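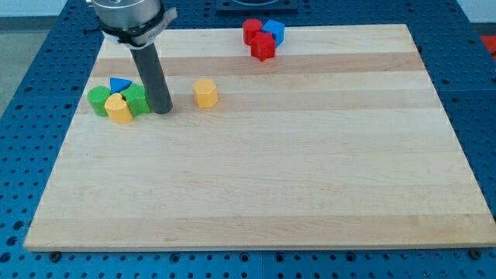 Les magasins fermés le midi, à Lenska, on en parle comme d'un scandale. Moi je trouve ça très bien. Voilà, c'est dit.

J'entends les arguments. Les gens qui travaillent, la pause trop courte, la concurrence de Grumotmont où tout reste ouvert jusqu'au soir. D'accord. Sauf que Grumotmont, allez-y un peu à 13 heures. Une vendeuse seule qui mange un yaourt derrière la caisse – et qui le pose dès qu'on pousse la porte. Pour vendre quoi ? Une ampoule, 4 euros.

Ma quincaillerie ferme deux heures. J'ai raté l'ouverture de l'après-midi plus d'une fois, j'ai râlé, je suis revenu. Pas mort. Et derrière le comptoir, quelqu'un de reposé qui prend le temps de chercher la bonne vis, pas le sachet de 500.

On me dira que c'est un luxe de retraité. Pas du tout, j'ai encore 6 ans à tirer et un chef qui regarde l'heure. Je m'organise, c'est tout. Enfin, j'essaye.

Qu'on ouvre plus tard le soir, si on veut, jusqu'à 19 h 15 même, je signe. Mais le midi, laissez les manger assis. La mairie veut en rediscuter en février. J'irai, et je mangerai avant.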